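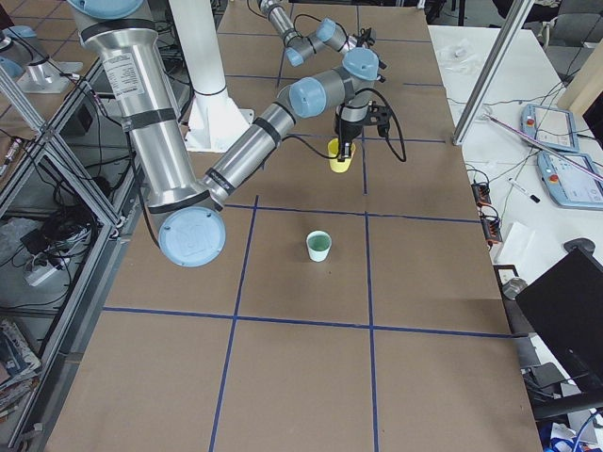
Jobs Take Part Rooms Contact Log in

Community Board > Take Part > Paid Studies > Tastier

We use cookies to remember your settings. Accept / Manage

Tasters and cup people wanted for Tastier (paid, evenings)

Hi all, Zsolt Rácz here, from Vornel. I'm putting together a group for Tastier, our little project on small drinks in small cups, and I need people who like sipping things and have opinions about lids. Really, that's most of the job! If you've ever stood at a counter fighting with a lid while your bus pulled away, I'd love to hear from you.

A session goes like this. You come in, you get a seat and a glass of water, and you try three drinks, all of them some kind of melon, cucumber or green tea mix (I make them myself the same afternoon, so please be kind). We pour them into small cups, one kind paper, the other kind with a lid. You drink, you fill in a sheet, you tell me whether the cup felt nice to hold and whether you'd pick it again. Then we chat for a bit and you go home. Plan on an hour and a half, a little more if you're a talker.

I also need one person for the table side of things, and this one is more of a small job than a study. The big work table gets covered in brown cardboard and marked off into squares with dark blue tape, and a cup gets its own square. If you're the sort of person who can lay tape in a straight line without swearing, please say so in your email, as I'm not that person. You'd be re-covering the table when it gets sticky, setting cups out, writing down which drink went in which square, and wiping up. Green drinks on brown cardboard leave rings, and I like a fresh sheet before the evening group arrives.
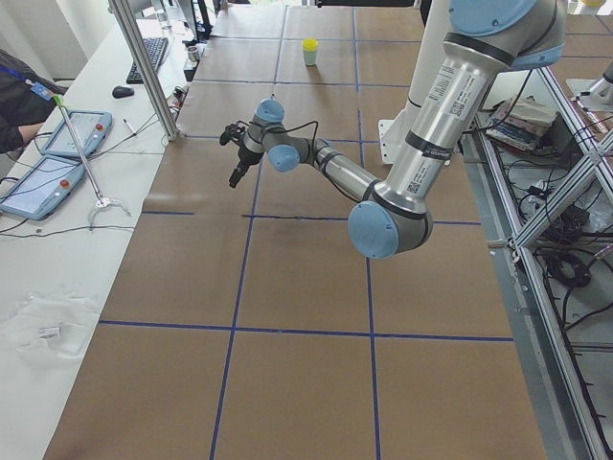 Being tidy matters more to me than any kind of experience. I've had café workers, a retired dentist and a guy who mostly restores canoes, and the canoe guy was the best of the lot. He put every cup smack in the middle of its square and labeled the lids on the underside, so now we all do it that way.

What you get

Tasters: $256 for the full run of six evenings, paid at the end. If you can only make some of them, write anyway and we'll work something out.
Table helper: paid by the hour, same evenings plus setup. We can talk about the rate when we meet.
Everyone gets snacks. Plain crackers during the tasting, better stuff after.

Who can join

Anybody 18 or over who can get to us at 1669 Boateng Street (side door, ring the lower bell). Tell me about allergies up front, especially melon, mint and celery. Please skip perfume and strong hand cream on the day, and no coffee in the hour before. If you hate cucumber, the taster spots are going to be a long six evenings for you, but the table job is wide open!

Illness

If you've got a cold, stay home and text me. You won't lose your place, I'll just move you to a catch-up evening. You can't taste much with a stuffed nose anyway.

How to apply

Use the reply button on this listing and give me your name, which part you'd like, and a couple of lines on the last drink you really enjoyed and what it came in. I do read those. No résumé needed for tasting. For the table job, just tell me what you've done with your hands lately, work or hobby, it's all fine.

Get it to me by 18th December. It's a Sunday, so I'll be going through everything that night with my feet up and answering early the next week. Sessions start after the holidays, and anyone who takes part gets a copy of the write-up in June.

Questions are welcome too, same button.

Zsolt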